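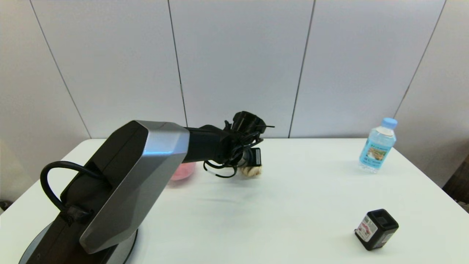
Shobha Marar wrote to ask if the cables can be tied down before the first power-up. Wait until after section 6, please! I tied mine early and had to snip every tie, because the wrist needs more slack than you'd think. Let the loops hang for now.

Section 6. Teaching the Dranside gripper to pick things up

You should have the arm bolted down and the Rostar control program open. If the program still shows the old January settings, reload them first.

1. Clear a good stretch of table in front of the arm and wipe it – dust makes the shadows look speckled to the camera.

2. Set the speed to 26 and the grip force to 50. I know, it crawls. Leave it there until you trust it.

3. Send the arm home and let it sit for almost 6 minutes so the motors settle.

CAUTION: Keep your hands off the table whenever the arm is live. Find the stop button before you start, not during.

4. Put a small box upright in front of the fingers, with open table on both sides so they can come in wide. 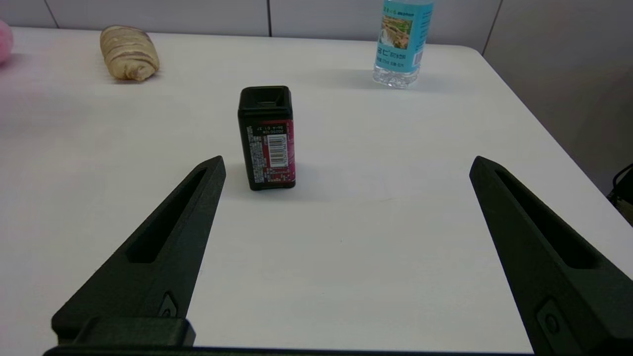 does the label side have to face the camera? Mine only grabs well when it does.

No, any side will do, but pick one and stick with it for the whole first round. Turn the box once the program has a few good grabs saved. (I skipped ahead on this and spent an evening in the Toledo shop wondering what I broke.)

5. Open the fingers all the way, lower the wrist slowly, and stop with the tips just clear of the tabletop.

6. Close, lift a little, hold, set down. Press Save only if you liked what you saw.

NOTE: The Flimel log holds 3,000 entries and then starts writing over the oldest ones. Copy it off now and then.

Next come the odd shapes, and those are more fun.

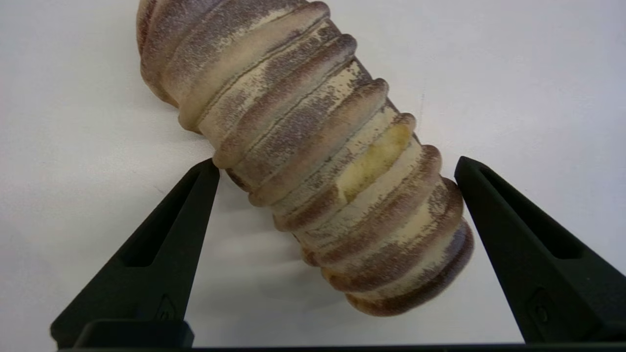
Text and photos: Shobha Marar
Updated February 13, 2020

7. Lay a long, ridged object at a slant and turn the wrist until the fingers sit on either side of it. Aim for the middle of the length. If you catch it near one end, the other end droops.

8. Drop the grip force before you close on anything soft, then bring it up a notch at a time. Write down the number that works, as the program forgets it when you switch tools.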